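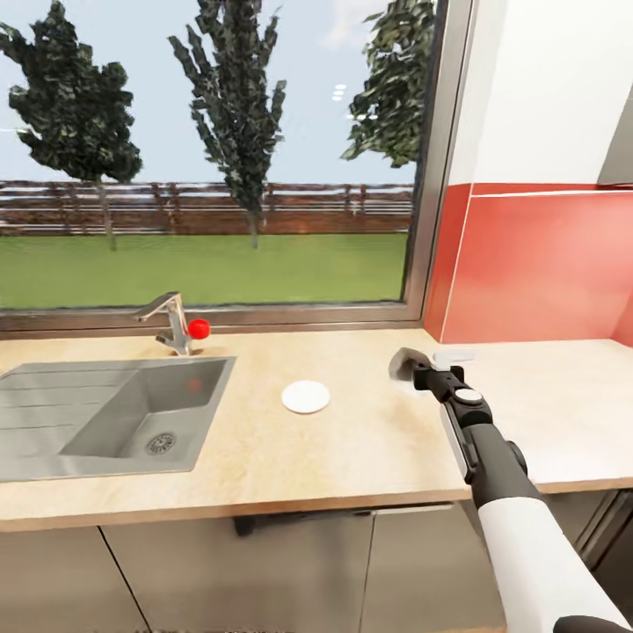

Tidal island photography

Tidal island photography is a branch of landscape and travel photography concerned with islands that are joined to the mainland at low water and separated from it at high water. The subject is usually a building or settlement on raised ground, with sand, mud or a causeway in front. The work depends more on tide tables than on weather forecasts, and most published guides to the field are arranged by state of tide.

Tides and timing

The appearance of a tidal island changes through the cycle. At low water the surrounding flats are exposed and channels in the sand can be used as leading lines. On a rising tide, shallow water covers the flats and may give a reflection if the wind is light. At high water the island stands alone, although on many sites this happens only at spring tides, which follow the new and full moon. At neap tides the causeway may stay uncovered all day.

Sunrise and sunset do not keep step with the tide. High water falls later each day, so a given pairing of light and water level lasts only a few days before it is lost. Visitors with fixed dates generally choose the state of tide first and accept the light that comes with it. Lozano's method, named after the travel photographer Arnulfo Lozano, sorts the days of a trip into 2 groups, wet and dry, and gives each group its own viewpoint.

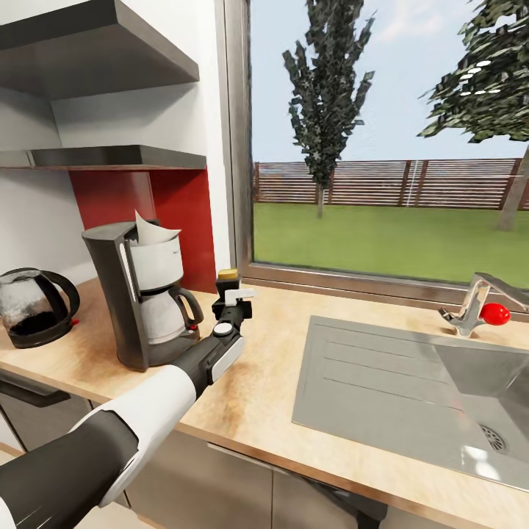
Which state of tide gives the best reflections?
The early part of the rising tide, when water is still shallow over the flats and has little room to form waves. Calm air matters more than depth. Wet sand just after the ebb will also reflect the sky, though with less detail.

Viewpoints

Viewpoints fall into three classes: the causeway, the mainland shore and high ground inland. The causeway gives the largest view of the buildings but is crowded during opening hours and must be left before the water returns. The shore allows the whole outline to be shown, and is the usual choice for long exposures. High ground is used for views in which the island appears small against the bay, and for mist, which tends to lie below the summit on still mornings in May.

Jenő Pap, in the handbook Zaltano, advises keeping the tripod at least 500 metres from the causeway when the full outline is wanted. At shorter distances the lower walls hide the upper buildings and the summit appears to lean backwards.

Equipment

A wide lens is used for foreground channels and a short telephoto for the island itself. Tripod feet sink in wet sand, and broad plates are fitted to spread the load.

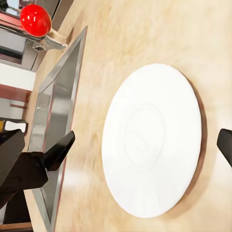 The legs are pushed down firmly before the head is levelled, and the level is checked again after each long exposure. Salt water attacks leg joints and screws. They are rinsed in fresh water on the same day and left open to dry. Graduated filters are of limited use where a spire crosses the horizon, as the dark band shows on the stone; two exposures combined afterwards are now more common.

Safety

Flats may hold soft ground and quicksand, and channels behind a walker can fill before those in front. Local tide times should be used, as the nearest large port may differ. Crossing away from the causeway is normally done with a guide.

See also
Long-exposure photography
Causeway
Spring tide

This page was last edited on 12 January 2023.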